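Stultitz to Close Town Laundromat for Boiler Work Through October

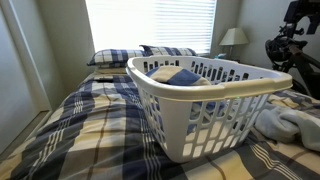 The town-owned laundromat on Haker Street will close at the end of the month so that its boiler and most of its hot water lines can be replaced, the Stultitz public works office said. Work is expected to last through October. The building opened as a bathhouse and was turned into a laundromat after the town bought it, and the boiler now in the basement dates from that conversion. It failed twice last winter, and the second time the building was without hot water for 20 days. For many households the closing means that the white plastic basket on the bed will fill up faster than it can be emptied, or will have to be carried a good deal farther than Haker Street.

A survey mailed with the spring water bills found that 556 households in town use the laundromat as their main place to wash clothes. Most of them are in the apartment blocks between Haker Street and the rail line, where the older buildings have no laundry rooms and the leases do not allow washers in the units.

During the work, the town will run a free shuttle to the privately owned Robles Laundry on the county road. The shuttle will leave from the Haker Street parking lot every hour, starting at 8 a.m., with the last return trip leaving Robles at 7 p.m. Riders may bring two bags or baskets each. Carts with wheels will be allowed if they fold. Detergent must be in a closed container.

Robles has agreed to stay open until 9 p.m. while the town laundromat is closed, two hours later than its usual closing time. Its prices will not change. A wash there costs more than it does on Haker Street, and the town will make up part of the difference with vouchers. Households that rent in Stultitz can pick up a book of vouchers at the public works counter with a lease or a recent utility bill. One book will be issued per household per month. The town has set aside $4,000 for the vouchers and does not plan to add to that amount.

The contract for the boiler went to Firkonier, a heating and plumbing firm that also did the pipe work at the elementary school. Its crew will remove the old boiler in sections through the basement hatch on the alley side. The alley will be closed to cars during the first week, and trash pickup for the buildings that back onto it will move to the street. Residents of those buildings will get a notice on their doors with the pickup times.

The new boiler will be smaller than the old one and will burn natural gas, as the old one does. Two storage tanks will be added next to it. According to the public works office, the present system cannot keep up when all the large washers are running, which is why the machines along the back wall have been limited to cold water on weekend mornings. That limit will be dropped when the building reopens.

Some smaller repairs will be done at the same time. The floor drain near the front door will be reset, the folding tables will get new tops, and the change machine will be replaced with one that also takes cards. The washers and dryers themselves are staying. The town replaced half of the dryers two years ago and says the others have several years left in them.

Several people who spoke at the last council meeting asked that the building be kept partly open, with cold water only, while the work goes on. The public works office said that was not possible because water to the whole building has to be shut off for much of the job. Others asked for a later shuttle for people who work second shift. The council did not vote on that request but told the office to look at how full the evening trips are after the first two weeks.

Items left in the laundromat will be held at the public works garage for 30 days after the closing. The lost and found shelf will move there as well. Prepaid wash cards will keep their balance and can be used again when the building reopens, or turned in at the counter for a refund.

The public restroom at the side of the building will also be closed. The nearest one open to the public is in the library, during library hours.

A reopening date will be posted on the laundromat door and on the town website once the new boiler has passed inspection.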